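**Dradley, September 15, 2024** — A short course that promises to cure the cluttered bathroom has filled its first season in Dradley, though what people get for their money is open to question.

The Whitcombe Method, taught by former shop manager Rochelle Donnelly, costs $166 for 2 evening sessions. Its main rule is that whatever stands around a washbasin must be picked up, judged and either put back upright or thrown out. Donnelly says 106 households have signed up.

"People think they have a storage problem," she said. "They have a bottle problem."

Perhaps. The typical basin does gather pump bottles, tubes and things lying on their sides along the wall, and a wide rim invites more of them. Whether anyone needs a paid course to stand a bottle up is another matter.

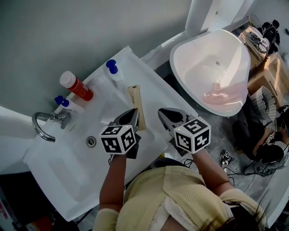 Donnelly's printed guide claims that a cleared basin saves a household eight minutes every morning. Asked where the figure came from, she pointed to a survey of her own customers, which she declined to share.

Tane Pomare, who took the course in the spring, said his counter stayed clear for most of a month. "Then the toothpaste came back out, then everything else did," he said. He still thinks it was worth doing — his wife, Kiri Tuhiwai, does not.

Fletcher Tawhiri, who fits bathrooms in the area, was blunter. He said a $20 shelf above the basin would do the same job, and that most of the rims he sees were never meant to hold a row of toiletries.

A second course, covering kitchen sinks, is planned for November. The price has not been announced.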